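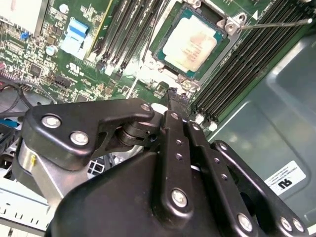
Week 9: What does the cell really cost?

Planning and budgeting for a small robot station
Notes by Murray Zacharias, to go with Wednesday's session

Last week we talked about what a robot arm can do for you if your trade is taking computers apart and putting them back together. This week we come to the part most of you will be asked about first when you go out to work, and that is money. I know it sounds dull beside the rest of the module, but please do stay with me, as I have seen more good projects come to grief over a missing line in a budget than over any fault in a motor.

Start with the job and leave the catalogue shut

Write down, in plain words, the smallest thing the gripper has to touch. Inside a computer case that may be a retention lever or a latch at the end of a memory slot, with metal walls on either side and cables looping about. A narrow finger that can get down beside a processor socket is a very different purchase from a wide one meant for cartons, and the arm behind it must be able to bring it in at a slant without knocking the case.

The lines people forget

Most of you will put down the arm and the gripper and feel you are nearly done (I did exactly the same on my first one!). Please make room for these as well:

Spare fingertips and grip tape. They wear, and they are cheap, so order them with the gripper.
A camera, its bracket and a cable long enough to follow the arm all the way round.
A worktable you can bolt things to. Slatted aluminium is kind to people who change their minds.
Fixtures. Printed trays cost little in plastic and a great deal in somebody's afternoons, so budget the hours.
Practice machines. You will want old computers that can be opened up again and again.
Training, for at least two people.

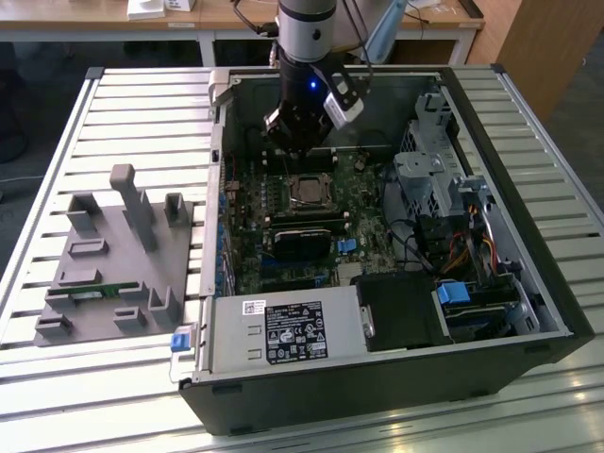
Figure 1. Arm over an open desktop computer, with a grey printed tray on the table to its left.

Look at how much of Figure 1 would never appear on a quotation for "one robot arm", and then go back to your own list with a pencil. The tray alone has a post and several slotted holders, and every one of those had to be drawn by someone before it could be printed.

Comparing quotations

For the exercise you have three suppliers, Nirnel, Trindska and Wong. Nirnel quotes 8 weeks for delivery and includes the gripper. Trindska is quicker but charges for the mounting plate, at £169. Wong offers the best support and wants it paid yearly. Put all three on one sheet, over the same three years, before you form an opinion.

For next time

Read page 29 of the reader, the Skider case, and bring a one-page budget for your own cell. Rough figures are fine, but say where each one came from. If you get stuck, my door is open after the session, and I am always glad of the company.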